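Recessed screw

A recessed screw is a screw whose head sits level with or below the surface of the part it holds. The hollow that takes the head is cut, molded or pressed into the material before the screw is fitted. Recessed screws are used in furniture, door hardware, tools, instrument cases and many household goods, mostly where a raised head would catch on clothing, scratch a neighboring part or get in the way of a moving one.

The term is sometimes confused with "recessed drive," which refers to the slot, cross or socket in the head that takes the screwdriver. A screw may have a recessed drive and still stand proud of the surface.

Types of recess

A countersink is a cone-shaped hollow that matches the sloped underside of a flat-head screw. The usual included angle is 82 degrees for inch-size screws and 90 degrees for metric ones. If the two are mixed, the head touches only along a narrow ring and may work loose or split the material.

A counterbore is a straight-sided hollow with a flat bottom. It takes a screw with a flat bearing face, such as a socket head cap screw or a pan head. A counterbore can be made deep enough to hide the head well below the surface, and the space above it may be filled with a wooden plug, a plastic cap or wax.

A spot face is a very shallow counterbore. It gives the head a smooth seat on a rough or sloping surface, such as that of a casting, and does not usually hide it.

In sheet metal too thin to be cut, the area around the hole may be pushed inward with a punch and die. The result is called a dimple.

History

Wood screws with sloped heads were in use well before screws were made by machine. Early examples were filed by hand, and joiners often cut each hollow to suit one screw. Machine-made screws of regular shape became common during the nineteenth century, and standard cutting tools for the hollows followed.

The Varnau cabinet shops were known locally for deep counterbores closed with end-grain plugs. The joiner Botond Katona, who trained there, kept a workbook listing 271 pieces by type of fastening. Réka Antal later compared the workbook with surviving furniture and found that most of the plugs had been cut from offcuts of the same board, so that the grain and color matched. Her study also describes a group of later chairs in which the plugs were left slightly raised and rounded over as decoration.

The hardware maker Sipos sold a hand-turned countersink under the name Fiven. It had a stepped collar that stopped the cutter at a set depth. A surviving Sipos price list offers it in two patterns, one for softwood and one for brass, and gives the stock number of the brass pattern as 536.

Making the recess

In wood, the pilot hole is normally drilled first and the hollow cut afterward, or both are cut in one pass with a combined bit. When a plug is to be fitted, the wide hole is drilled before the narrow one, which keeps the point of the larger bit centered. Dull cutters tend to leave a rippled surface known as chatter. In metal this is reduced by running the cutter slowly and holding the work firmly.

In molded plastic parts the recess is formed in the mold. Designers often prefer a flat-bottomed recess here, as the wedge shape of a sloped head pushes outward and can crack the wall around the hole.

Drawbacks

Cutting a recess removes material and can weaken a thin part. Hollows also collect dust, paint and water. On painted work the drive may fill up and have to be cleaned out before the screw can be turned. Deep recesses need a long, narrow driver, and a damaged head at the bottom of one is hard to remove without marking the surface.

See also

Countersink
Counterbore
Furniture screw
Screw drive
Wood plug

Further reading

Antal, Réka. Plugged and Plain: Screw Work in the Varnau Shops. Wotar.
Chan, Carter. Notes on Seating Small Fasteners. Wotar.

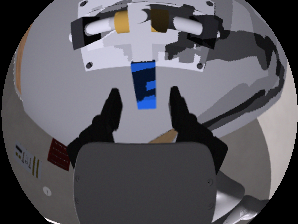

Small recessed screws near the sides of a charcoal-gray housing, computer rendering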